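Rindstead survey notebook: recoding the belief items
Fri 18 September 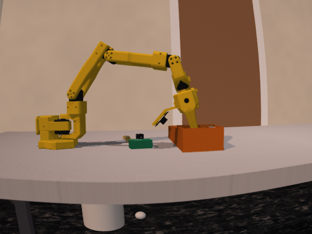 Shazia Durrani's note on yesterday's page is that item 7 can't be reported as it stands, as "guided by faith in public decisions" can be read as praise or as a complaint and we have no way of telling which the respondent meant. She would sooner drop it from the main table and give it a paragraph of its own. I wanted to keep it in. I've spent most of today finding out whether she is right, and I think she mostly is.

Where things stood this morning. The July paper forms are all typed up. We sent out 200 and have 191 back that can be used, a far better return than I'd planned for, and down to the local churches and the mosque letting us leave a box by the door. It also means the sample leans towards people who go to one or the other. I'll say that early in the write-up and not leave it to the notes at the back.

The main question is still the plain one: do people in Rindstead mind if a councillor says their religion affects how they vote in the chamber, and does it matter which sort of vote it is? The Sunday trading vote, the school assembly motion and the burial ground extension are the three we asked about. The burial ground one was a late addition and I'm glad of it. People have views on it that don't line up with the other two at all.

Item 7, then. I pulled all the forms where the respondent had written something in the margin or the comment box next to it. There are 22. I read them through twice, once before lunch and once after, with the first set of codes covered up. Codes used:

P - approves of faith guiding decisions
N - disapproves
M - depends on the matter being decided
U - can't tell

I changed my mind on more of them between the two readings than I'm comfortable with, nearly always between M and something else. Typical wording: "fine as long as he is open about it." First time through I had that as P. Second time I had it as M. It might need a code of its own for openness, as several people say much the same in different words. They don't seem bothered by the belief, they want to have been told about it before the election. None of our printed items asks that. We should have had one.

A few lines copied out to keep handy:

"I don't want a sermon but I'd like to know where they stand."
"My mother voted for the man, not the chapel."
"It is none of the council's business and none of mine."
"Everyone believes in something. At least with the vicar you know what."

The last is from a form that ticked "strongly disagree", and taken alone I would have coded the comment as approval. That's Shazia's point in one line.

Elfriede Gasser coded the same forms blind this afternoon. We haven't put our sheets side by side properly yet, only talked over the ones that annoyed us. She had used U a good deal more than I did. Her rule was that if the comment and the tick disagree, it's U and no arguing. I had been letting the tick decide. Hers is cleaner and I'll go back over mine with it on Monday.

Trustance scale. Still not happy with it. It was built for asking about trust in officials in general and the word "sincere" appears in two of its statements. With these respondents "sincere" gets read as "sincere in their religion", and so the scale goes up for councillors described as religious whether or not anybody would trust them with the budget. Options:

1. Leave the two statements in and warn the reader.
2. Take them out, run the rest, report both.
3. Reword and ask a fresh group.

Doing 2. We have no money for 3 and 1 feels lazy. Took them out in Escobar and re-ran the lot. The gap between the religious and the non-religious councillor shrinks, as expected, but it doesn't go away for the assembly motion. It does nearly go for Sunday trading. Haven't looked at the burial ground yet, that's first job next time.

Escobar problem, for anyone else using the shared copy: it treats a blank as a zero if the column was brought in as numbers. Bring it in as text, fill the blanks with NA, then change it over. I lost an hour to this. The averages I put on the whiteboard before lunch are wrong and I've wiped them. If you copied them down, bin them.

Rikoso have asked when they can have the town summary. They want one page and they want the word "majority" in it. I've told them they can have a page once the recoding is settled, and that we'll see about the word. Most people ticked one of the middle boxes. Calling that a majority for anything would be stretching it, and the local paper will certainly stretch it further. Elfriede's suggestion was to give them the three votes separately with a short sentence for each and no overall line. Good idea, will draft it that way.

Also talked about whether to mention the two councillors by name where respondents have done so. Several comment boxes name them. Decision: no. The names come out of the typed file as well and stay only on the paper forms in the locked drawer. Shazia has the other key.

Left over from last week and still not done:

- check the wording of the assembly item against the motion as it was passed, as I think we used the earlier draft
- letter of thanks to the mosque and the two churches
- find the form with the torn corner, its number has gone and it's either a duplicate or a real one
- ask the library whether the summary can go on the noticeboard there

On the assembly wording: if we did use the earlier draft it said "an act of worship" and the final motion said "a time for reflection". Those are different questions to a lot of people and it may explain why that gap holds up when the others shrink. I don't want to write a line of the results section until I've seen the minutes.

Item 7: out of the main table for now. Own paragraph, comments quoted, Elfriede's rule for U. Shazia to see it before it goes anywhere.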